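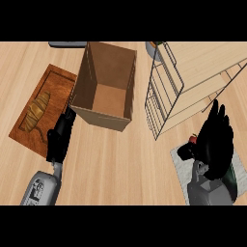

Print this story | E-mail this story
Reading time: 3 minutes

Grocery warehouse to add robot arms to packing floor, retrain 27 workers

Kratochvíl, the family-owned company that fills online grocery orders for the eastern half of the county, will put two-armed robots to work on its packing floor this summer and move 27 employees into different jobs, the company said.

The first six units are due at the warehouse on the east side of town in June 2026. They are made by Drarkix and run on software from a smaller firm, Stilorer, that trains them in computer simulation before they handle any real groceries.

Operations manager Kerubo Mugo said no one will be laid off. Packers whose stations are converted will be offered places in receiving, order checking or a new group that looks after the machines. Hourly pay stays the same for the first two. The machine group will be paid more, though Mugo would not say how much.

"People asked me straight out if they were training their replacements," Mugo said. "I told them what I know. Their jobs are going to be different, and some of them will like it less. They will have a job."

The warehouse sends out 3,000 orders a week. Packers now stand at a bench, take items from wire racks and place them in open cardboard boxes by hand. Many have asked for relief from the reaching and twisting, and the company's safety log shows shoulder and wrist complaints as the most common reason for a visit to the first aid room.

Under the new plan, the robots will take the repetitive part of the work, starting with loose fruit. A worker at each pair of stations will watch the boxes go by, fix mistakes and deal with anything fragile or oddly shaped. Bread and eggs will stay with people for now.

Stilorer's practice runs take place in simulated rooms, where a pair of arms can try a job over and over. In one, the robot works over a wood floor with an open box in the middle, a wire rack off to one side and a small red apple at its right hand. A doormat with a loaf of bread printed on it lies by the box. The floor plan in these rooms is changed often, and household items are mixed in with warehouse ones.

Sinéad Ó Ceallaigh, who has packed at Kratochvíl for 6 years and serves as shift representative, was shown some of the practice runs in January. She said the packers had useful things to add.

"They had it putting fruit in a box with nothing else in there," she said. "I said, where are the cans? You put the cans in first. They wrote that down."

Ó Ceallaigh said her main worry is pace. Packers now set their own rhythm within a shift target, and she wants it in writing that the person checking robot-packed boxes will not be held to the speed of the machine – or blamed for what it misses. Mugo said a draft of those rules is with the workers and should be settled before the first station opens.

Training will be given by Initz, a contractor that has taught forklift and conveyor classes at the site. Each employee will get paid class time, and those joining the machine group will get extra sessions on stopping an arm safely and clearing a jam.

A decision on more units will wait until after the fall rush.

Print this story | E-mail this story

Related stories
Cold storage expansion gets zoning approval
Bus route to warehouse district adds late run
Community college opens sign-up for machine repair course
Grocery delivery fees to rise in outlying towns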